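Hoarau Checkers Day, and what I'd change

Mon 10 September

The checkers day at the Hoarau rec center finished a little before five on Saturday. We had 90 kids signed up across three age groups, which is the most since I started helping with pairings, and all but a handful showed up.

I ran the under-10 section. We play six rounds, 15 minutes a side, no eliminations, so a kid who loses the first two games still plays all day. A few parents asked why we don't do brackets. At that age I would not want to send anyone home at 10:30. 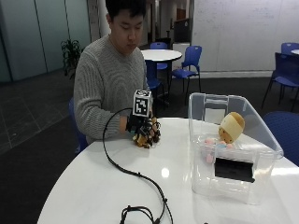 Pairings were slow again in the morning. We use Forkudico for the draw and it works fine once everyone is entered, but late arrivals have to be typed in by hand and round one started 25 minutes behind. Next time I want check-in closed at 8:45, no exceptions. I would also like more round tables like the white one in the photo, where a player can rest a hand on the top and still have room for the board. The long folding ones put four games side by side, and elbows get into everything.

The under-10 title went to a third grader from the Nasier school who won all her games. The final round was close. She was a piece down for most of it, then got a double jump near the end and a king two moves later. Her opponent shook hands and asked for a rematch before the result slip was signed.

Wanpen Thongsuk ran the middle school section and had one dispute, over a missed capture. Our rule is that captures are mandatory, and if neither player notices before the next move, play goes on. It is written down, but not in large enough type.

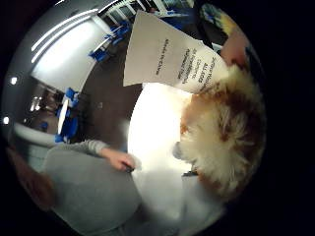
Printed sheet, with plenty of white and tan fluff beside it.

Entry fees came to $393, and after medals and the room we have $183 left for new sets. The Plarnix ones we bought last winter are already short on red pieces — I think they go home in pockets.

Noémie Coste is looking at dates in December for the next one. If you want to help with check-in, leave a comment and I'll pass it along. The adult ladder starts up again on the usual night, same room, bring your own clock if you have one.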